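Stestari House, writer's home and reading rooms
Pre-opening inspection checklist, with comments
October round

1. Front door and porch
Pass. The new lock turns. The porch step was listed as repaired and I suppose it has been, if a coat of gray paint counts as a repair. Check again after the first frost.

2. Birth room, upstairs
Pass with comment. The floor limit is posted as 18 visitors. Whoever worked that out left no paperwork, so I would keep it lower until we see some. The label still says the author was born in this room. The parish book only says "in this parish" — please change the wording.

3. Manuscript case
Fail. The humidity gauge has shown the same reading on my last six visits. I do not believe it. Replace the gauge before anyone tells me the pages are fine.

4. Letters on loan from the Akbari collection
Pass. All 30 letters are in their sleeves and match the loan list. The light meter was under the limit with the blinds down. With the blinds up it was not, and the blinds were up when I came in.

5. Kitchen, ground floor
Pass with comment. Food and drink stay on this side of the hall door. The refrigerator was checked for leaks onto the floor, as it backs onto the shelf wall of the reading room.
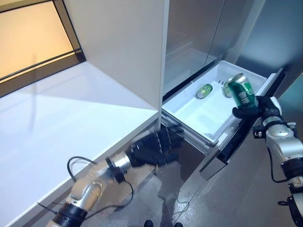 Item 5, kitchen: freezer drawer open, green cans.

6. Reading room shelves
Fail. The catalog claims 686 volumes, first editions included. The tall case by the window is still not fixed to the wall. I was told last year that Gokov, the shelf fitters, had it in hand. Two brackets, four screws. Keep the rope across until they are in.

7. Fire extinguishers
Pass. Tags current on both floors. The one by the desk the early novels are said to have been written at was behind a coat stand. Moved.

8. Stairs and handrail
Pass. The rail is firm. The third tread creaks, and the guide's story that it creaked in the author's day is not a safety matter, though I have my doubts — the stairs were rebuilt.

9. Alarm
Not tested. Poteo say their remote check covers it. I would like to hear it ring.

Items 3 and 6 to be closed before the doors open. Item 9 to be tested with me in the building.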